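About Mistwood

Mistwood is a day school for children in kindergarten through eighth grade. We opened with 102 students in a rented church hall and moved to our own building on Pitulance Road six years later. The school now takes up the whole block between the library and the old feed store.

Classes are small and the day is long. Doors open at 7:30 a.m. for breakfast, lessons start at 8:15, and after-school care runs until six. Lunch is cooked in our own kitchen and is included in tuition. Families can ask for a meat-free menu at any time of year.

Reading comes first in the lower grades. Every child reads aloud to an adult each morning, and the library holds 1,482 books that can be taken home. Students in grades five and up also have math in two groups, with room to move between them in January.

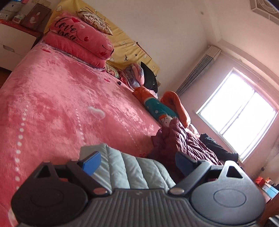 Music and swimming are part of the regular week. We use the town pool from September to March and walk there with the classes – bring a hat. Instruments can be borrowed for the full school year for a deposit of $30.

The Kozłowski Wing was added after a family gift paid for the roof and the heating. It has four classrooms, a nurse's office and a gym that is open to neighborhood groups in the evening. To book the gym, call the front office before noon.

Tuition is billed in ten payments. Help with costs is open to all families and is based on income only. Forms go out in February and are due back by the end of March.

Visits are held in October and again in January. Parents are welcome to sit in on a morning class – please sign in at the Bralum Street door, as the main gate is locked during lessons.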